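Open day, Radberg site, Apr 30, 2022. Talk slot: 16 minutes, then questions at the bench.

## 1. Opening

- Welcome. Mention that the Brandão group joins at the second session.
- Task on the bench is plate cleaning with two arms. One arm steadies, the other wipes.
- Say early that the controller is Zallari, our own build, in use since December. 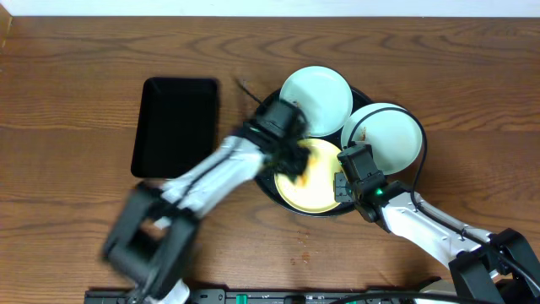
*Wiping the yellow plate, both arms at the platter.*

## 2. Division of work

- Left and right run from one plan. Neither arm has a fixed role in software; the roles come from the task file.
- Holding force is set low. A light plate slides before it tips, and sliding is easier to correct.
- Ask the room: what would you fix first, the plate or the arm? Wait for two answers.

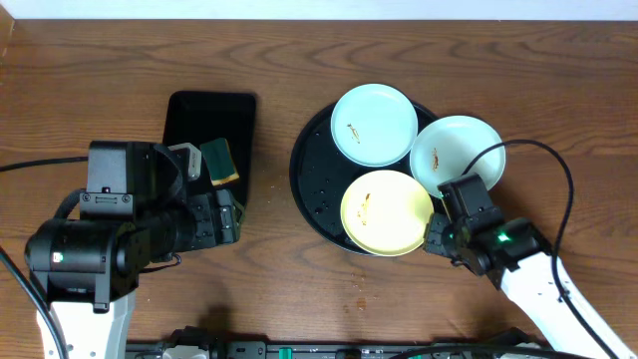 - Sponge handling comes next. Soft items change shape in the grip, so the planner checks its hold again before each pass.
- Trial set for this task: 120 runs, 26 stopped by the operator. Give both numbers together.
- Don't get drawn into cycle times. Refer to the handout, page 4.

## 3. Close views

- Head view gives layout. Wrist view gives the rim and the finger.
- Pale crockery under strong light loses detail. Point out the bright areas inside the bowl and the specks near the rim.

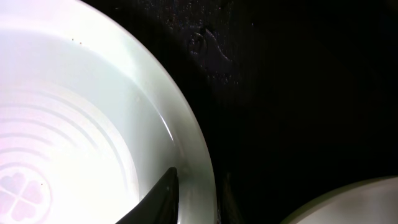
**Viktória Somogyi**
Test engineer, manipulation, Radberg

- Gloss on the rim is a nuisance for edge finding. Trusilex filter reduces it, at some cost in contrast.
- Dark backgrounds help with the outline and hide the fingers. Expect a question on this.

## 4. Contact at the rim

- Finger position relative to the rim matters more than finger force.
- Slow down here. Leave the slide up while people look.
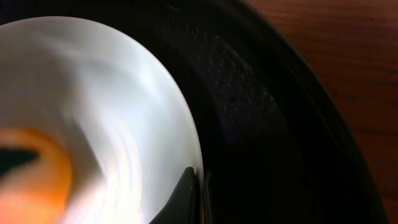
*Wrist view: gripper at the lower right rim of the white plate.*

- Move to the bench. Visitors stay behind the yellow line while the arms are powered.
- Spare handouts are in the box by the door.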